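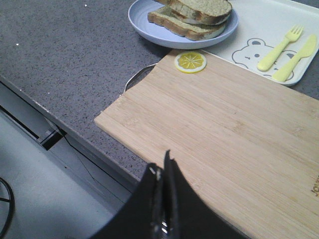
1/ Formation des enseignants, suite du fil de mars sur l'évaluation des stages. Je m'en tiens cette fois à la grille d'observation utilisée par les tuteurs de terrain. Pour l'accord inter-juges, on fait d'abord coder une consigne banale : l'élève doit écrire comment poser deux tranches de pain sur une assiette bleue, la planche à découper restant à côté. Le tuteur note si la stagiaire reformule, si elle fait reformuler, ou ni l'un ni l'autre.

2/ Contexte : réseau Ekham, cycle primaire, stages en responsabilité. La grille précédente comptait 30 items. Les tuteurs en remplissaient la première page et cochaient le reste en fin de journée, de mémoire. Les données de la seconde page sont inexploitables, je les ai retirées de l'analyse.

3/ La version actuelle comporte 5 rubriques : consigne, gestion du temps, relances, étayage, clôture de séance. Chaque rubrique se code sur 4 niveaux. Pas de niveau médian, volontairement : sur l'ancienne échelle, c'était le refuge des cas douteux.

4/ Sur « consigne », l'accord entre tuteurs est bon dès le premier codage. Sur « étayage », il est mauvais. Les tuteurs issus de maternelle codent comme étayage ce que les tuteurs de cycle 3 codent comme « réponse donnée à l'élève ». Même extrait, même seconde de vidéo.

5/ Delia Crăciun propose de scinder la rubrique : étayage verbal d'un côté, étayage matériel de l'autre. J'étais contre, par souci de longueur. Après recodage d'un lot d'extraits, l'écart se réduit nettement sur le verbal et ne bouge pas sur le matériel. On scinde quand même, au moins on saura où est le désaccord.

6/ Question reçue en privé : pourquoi ne pas confier le codage aux formateurs universitaires ? Parce que le tuteur voit la stagiaire toute l'année et que le formateur passe deux fois. Un codage très fiable sur deux visites ne dit pas grand-chose d'une progression.

7/ Sur le volume. Le corpus contient 3000 épisodes codés, un épisode étant délimité par une consigne et la première production d'élève qui suit. Les séances d'EPS sont exclues, la découpe n'y tient pas. Paula Filip travaille sur une découpe propre à l'EPS, voir avec elle.

8/ Saisie : on est passé du tableur à Peltatix en août. Avantage, l'horodatage automatique. Inconvénient, le champ commentaire est tronqué à l'export si le texte contient un point-virgule. Contournement provisoire : exporter avec tabulation comme séparateur.

9/ Rectificatif au post 3 : la rubrique « clôture de séance » n'est pas codée pour les séances interrompues (récréation avancée, exercice d'évacuation). Elle est laissée vide, ce qui ne vaut pas niveau 1. Deux écoles ont mis 1. Corrigé dans le fichier commun ce matin.

10/ Entretien post-observation. Le protocole demande que la stagiaire code sa propre séance avant de voir le codage du tuteur. Dans les faits, à l'école Stoica, l'ordre est souvent inversé faute de créneau commun. Ces entretiens sont marqués à part. Les autoévaluations y sont plus proches de celles du tuteur, comme on pouvait s'y attendre.

11/ Trinidad Barroso signale un effet de matière : en mathématiques, les relances sont plus nombreuses mais plus courtes, et la grille ne mesure pas la durée. Exact. Je ne prévois pas d'ajouter la durée, le codage en direct deviendrait impraticable. Possible en différé sur les séances filmées.

12/ Ce que la grille ne fait pas : elle ne sert pas à valider le stage. Trois responsables m'ont demandé un seuil. Il n'y en a pas et je n'en fournirai pas. L'échelle est ordinale, additionner les rubriques n'a pas de sens.

13/ Le guide de codage est relu par Sânziana Costache. La partie « relances » change : une question répétée à l'identique ne compte plus comme relance. Merci de ne pas recoder l'ancien lot avant diffusion du guide.

14/ Pour les tuteurs qui débutent : codez la première séance à deux, sans vous parler, puis comparez rubrique par rubrique. Notez les désaccords avec l'heure de l'épisode. Envoyez-moi les désaccords, pas les moyennes.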